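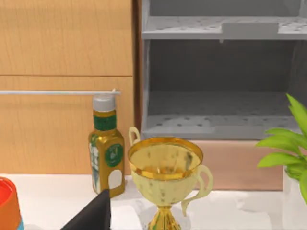

# Colour prints going pink, office Flarska - ticket log

Status: open, nearly done. Priority: was high, now medium
Opened: November 1, 2019

**Problem as reported.** Anything with a pale warm colour in it comes out pink. Golds look like salmon. Greys have a pink tinge too, worst on the right hand side of the sheet. Black text fine. Started after the paper delivery, or that's when people noticed it. Leaflets due out next week so please hurry.

**Kit**

- Flarska colour laser, first floor by the kitchen
- Pornex print driver on all the desk machines, not the same version on all of them
- Phetsri paper in tray 3, old stock in the top tray
- Support contract with Hikik, parts and labour, not toner

## First go

Switched off at the wall, waited, back on. No change. Printed the built-in test page from the panel, not from a computer. Test page also slightly pink but a lot less. So two things going on maybe? Annoying.

Checked toner levels. Yellow says low, everything else fine. Gave the yellow a shake and put it back. Bit better for a few pages then same again.

Ran the colour calibration from the menu. It stopped halfway with "sensor not ready". Ran it again, same message. Left it.

## Paper

Swapped the paper over, Phetsri stock into the top tray and the old stuff into tray 3. Pink follows neither. Same result out of both trays, so the paper is off the hook. Someone had tray 3 set to "thick" by the way, set it back to plain. That explains the curling people moaned about in August, or some of it.

## Driver

Tried the same leaflet from two desks. One quite pink, one only a little. The bad one had the old Pornex driver with "vivid" ticked and the resolution down at 300. Updated it, took vivid off, printed again. Now both desks match, both a little pink.

So the driver was half of it. For anyone else reading:

1. Open printer preferences, Colour tab
2. Set mode to Standard (not Vivid, not Photo)
3. Untick "let printer decide"
4. Save as default, otherwise it forgets when you close the window

Doing the rest of the desks when people are out at lunch.

## Screens

Got asked if it could just be the screens. Fair question. Looked at plain areas with soft shading on the desk by the window, then on mine. Window one is set far too warm, night mode was on all day. Turned it off. Doesn't change what the printer does obviously but it does explain why the proofs got signed off looking wrong. 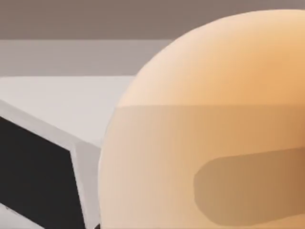 *Light orange-beige, palest at upper left, darker amber to the right. Grey behind.*

## Call to Hikik

On hold ages. They had me open the side door and read out the counters. Drum has done 18 per cent more than its rated life, no warning on the panel. They say the warning can be switched off in the service menu and somebody has switched it off. Not us as far as I can tell.

Asked about the sensor error. They said clean the small window under the transfer belt with a dry cloth, no sprays. Did that, cloth came away filthy. Calibration then ran all the way thruogh. First time it's managed that since I started looking.

Result: greys are grey on the left half. Right side still has a faint pink edge, you'd have to be looking for it. Hikik reckon that's the drum and they are sending one. Covered by the contract, I made them say it twice.

## Toner

Yellow replaced from the cupboard. That was the last one, more than 700 sheets on the old one after it first said low, so we did get our money's worth. Need to order. Cyan as well while we're at it.

## Where we are

- Pornex driver: updated on most desks, the two by the stairs still to do
- Colour calibration: working
- Drum: on its way, no delivery date given
- Warning message: switched back on
- Window desk screen: night mode off, please leave it off

Leaflets: ok to print now if you use the left of the sheet for anything with a photo or a gold in it, or wait for the drum. If it can't wait send the file to the copy shop and put it on the print budget.

Note for whoever fits the drum, don't leave the old one face up in the light if you might need to put it back. Run calibration straight after, then print the test page and pin it in the ticket next to teh first one. Leaving this open till then.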